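Rostby Support Portal
Ticket: Hand-guided demos jump at the start of replay
Product: Pliltilska teach module
Site: Brorkivwood
Status: Open, waiting on customer
Priority: 2

Submitted by customer

We record demonstrations by hand guiding the arm and then play them back to check them before they go into the training set. Since the update, some of the recordings start with a jerk. The arm is fine while we move it by hand. On replay it moves sideways at the wrist before it starts following the path. Sometimes it trips the protective stop and sometimes it doesn't.

Task is picking up a small craft stick frame from the tabletop next to a C-clamp. Tool is the gripper on the white adapter, with the sensor between them. Payload is set to what we weighed.

What we tried:
Restarted the controller. No change.
Lowered replay speed. The jerk is smaller but still there.
Recorded the same task by remote control from the Tyagi handset. No jerk in any of those.

Reply from support

Thanks for the detail. Since the remote recordings are clean, the replay side is probably fine. Please send the log for one bad recording and tell us how long you wait between pressing Record and taking hold of the arm.

Customer

Log attached. We don't wait. The operator already has a hand on the wrist and someone else presses Record.

Reply from support

That matches the log. The module zeroes the force sensor when Record is pressed and needs 200 ms with nothing touching the tool. If somebody is holding the arm, the hand gets zeroed in as an offset. The first 4 samples in your file show it clearly – the wrist force steps as soon as the grip changes. Replay reads the step as motion.

Please do the following:
1. Move the arm to the start pose and let go.
2. Press Record and wait for the steady light on the pendant.
3. Take hold of the arm and do the task.
4. Press Stop before letting go.

Also open Teach > Filters and check that "Trim idle start" is on. The update turns it off.

Customer

Trim was off, it's on now. Repeated with hands off at the start. Better, but we still get the jerk on recordings that begin low over the part. Recordings that begin higher up are clean. Setup pictures below. 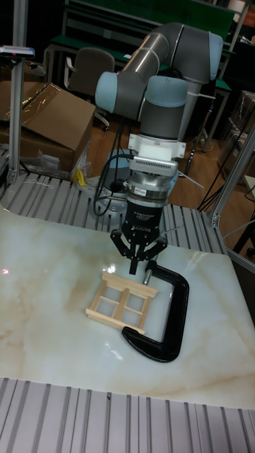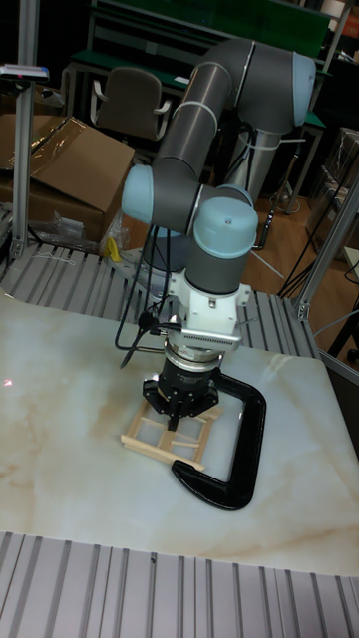
Gripper over the frame, clamp beside it
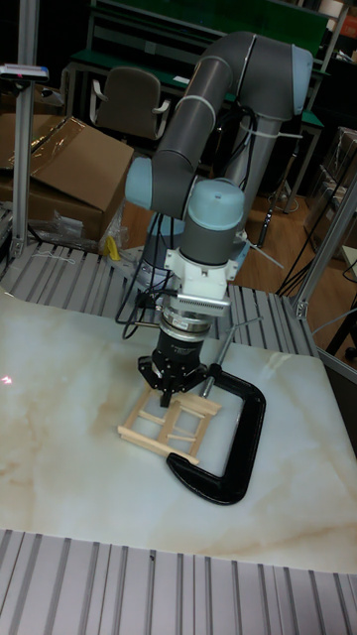

The start pose is saved as pose 975 in the program. We can raise it, but then the earlier demos won't match and we would have to record those again.

Reply from support

You don't need to record them again. Keep pose 975 for the old set and make a copy with a higher Z for new ones. The training export aligns the two sets by the first gripper command and ignores the approach.

For the low starts, please check whether a fingertip is touching the stick frame or the clamp when you press Record. Light contact gives the same offset as a hand does, and it is hard to spot by eye. The live force page should read close to zero on all axes before you start. If Z is off, raise the tool until it settles and zero again.

Please also look at the cable at the wrist. If it pulls in the low pose, that will show up on the same page as a side force.

Customer

Will check both on Saturday when the cell is free. Leave this open please.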